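Operators wanted: hand comparison trial, Inley workshop

Barodley is looking for two part-time operators to help us decide which robot hand deserves our money. You will spend your shifts steering a pair of arms through kitchen chores and writing down, in plain words, how it went. If you have ever wanted to be paid to lose an argument with a toaster, keep reading.
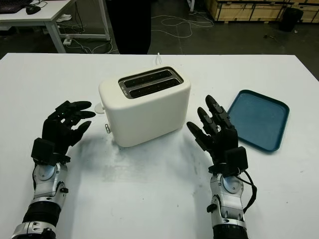 The toast bench: two arms, two hands, one toaster, one tray.

The trial covers 13 chores and 32 hand and controller settings, which makes 416 runs before anyone is allowed an opinion. Soo-ah Yeon has opinions already. She keeps them in a sealed envelope.

The multi-fingered hands get most of the attention, and most of the screwdriver time. You will swap them, check the wrist camera view before each run and note any finger that isn't doing what it was told. 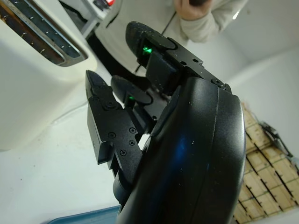
Photo: Barodley / Clakcombe bench trials

You should have steady hands, decent eyesight and the patience to repeat a task that any six-year-old can do. Experience with teleoperation is welcome. Experience with the Chukwu controller is very welcome, and you have our sympathy. You'll also take turns as the person across the table, resetting things between runs.
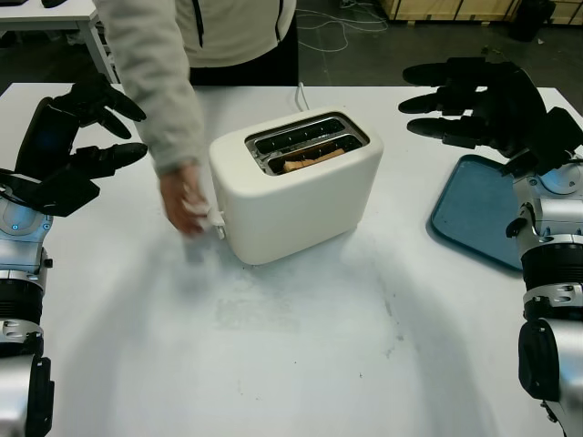 What we offer

Hourly pay, paid training, a locker and all the toast you can stand. Shifts start at 8:30 a.m. and the trial runs through January.

To apply, send Magdalini Chrysikopoulos one page about yourself and a short account of a machine that annoyed you. Please name the machine. No cover letters, and no poems this time.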